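Do bamboo mats really keep you cool?

I held out against the bamboo mat for years. My sister-in-law Ruba swears by hers, and every August she asks whether I've bought one yet, in the tone people use about dentists.

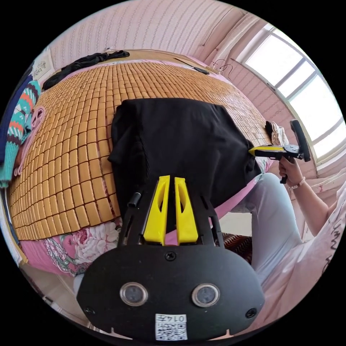 So I gave in. The claim, as far as I can make out, is that the little tiles stay cool under you and let the air through, so you sleep like a baby in a stuffy flat. The shop, Chidiac, had a card next to theirs promising a bed "up to 7 degrees cooler". Cooler than what? The card didn't say. I asked the girl on the till and she said cooler than normal.

First night: yes, fine, it is cool when you lie down. So is the kitchen floor. By two in the morning the bit under me was as warm as I was and I'd rolled over to find a fresh patch, exactly as I used to do with a cotton sheet. The difference is that cotton doesn't leave a grid printed on your elbow.

It also pinches. Not badly, but if you sit down quickly in shorts you'll know about it. Khalil says you get used to that. Khalil also sleeps through car alarms, so I'm not taking his word.

What I will grant it is the laundry. I had assumed a mat would be one more thing to look after, and so far it wants a wipe with a damp cloth and that's it. I still keep the peony sheet on underneath, partly for the mattress and partly for the sake of the colour — a bed that's all brown tiles looks like a bathroom to me.

The other thing is that it makes a very good place to fold clothes, being flat and firm, and so it has become a place to leave clothes. Black ones, mostly. They don't slide off or sink in, they just stay where I dropped them until bedtime, and then they go on the chair. I doubt that was in the designer's plans.

Ruba wants a verdict. I've told her she can have one when we've had a proper hot spell, with the fan off, and a few nights back on the plain sheet to compare. She says I'm making it complicated. The mat is staying on until then, anyway, as it took two of us to get it up the stairs.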